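Re: [planalstead-growers] Chillies, dry or freeze?

Meron Habte wrote:
> Has anyone on the list tried drying chillies without a
> dehydrator? I've got a carrier bag full off two plants and the
> freezer is rammed with beans. Last year I strung them up in the
> kitchen and half went mouldy by February. Also, is Rivik worth
> growing again or should I swap to something milder?

Hi Meron,

Don't string them up in the kitchen! Too much steam from the kettle and the pans, I lost a whole lot that way myself. I do mine in the oven now, lowest setting, door propped open with a wooden spoon, and I leave them in until they snap when you bend them. If they bend and spring back they need longer. Mine took most of a day and I turned them whenever I remembered (not often).

I weighed them this time because my sister didn't believe me about the shrinkage. 517g went in and 67g came out, so don't be alarmed when your carrier bag turns into a jam jar. Open a window, by the way, and don't rub your eyes. I never learn.

As for Rivik, I'd keep one plant and give the other spot to Galel, which is a good bit gentler and fruits earlier on a windowsill. I've got around 38 seeds of it left over if you want some, just send me your address off-list. My late tomatoes did nothing much outdoors again, so next year they're all going under cover.

Does anybody still have the Ebihara pickle recipe that went round the list a while back? The one with the ginger. I've lost my copy.

Cheers,
Jo

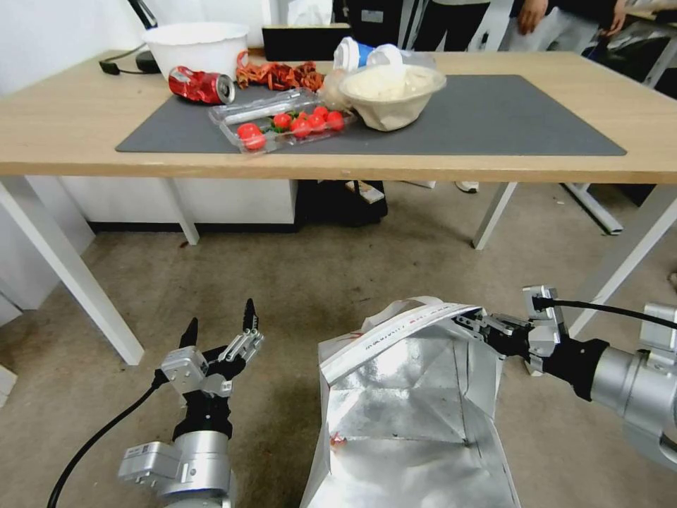
Dried chillies, and a few cherry tomatoes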